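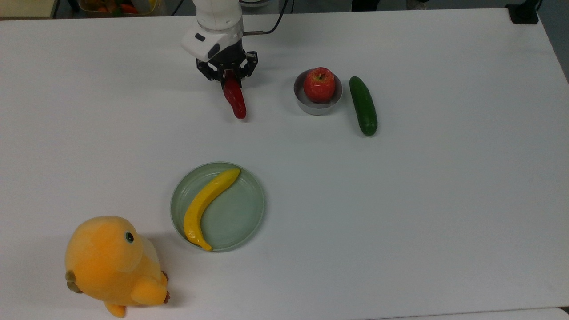
Software checklist before unattended runs, Murnby cell
Filled in by: Obadia Lema
Second check: Hiếu Tiêu
Day: Tuesday

1. Planner and controller on the same release tag. OK.
Comment: Planner was one tag behind at first start. Updated and restarted both.

2. Speed limit loaded from the cell file, not the default. OK.

3. Stop request from the operator screen halts motion. OK.
Comment: Tested 13 times, with and without an item in the gripper.

4. Table plane in the planner matches calibration. OK.

5. Held item added to the collision model after grasp. FAIL, then OK.
Comment: Long items were added as a short box, so the planner let the tip pass too low over the plate. Box now comes from the segmented mask. Hiếu to review the change.

6. Perception labels above threshold for all items in the task list. PARTIAL.
Comment: Banana on the plate and apple in the bowl are fine. Cucumber came in at 89 percent. Plush toy is not in the list and must stay an obstacle. It was labeled as food twice.

7. Camera timestamps within 40 ms of joint states. OK.

8. Log rotation set to 2,000 files. OK.

9. Watchdog restarts perception without moving the arm. NOT TESTED.
Comment: Needs the Sollia branch merged first.

Result: attended runs only until 6 and 9 are closed.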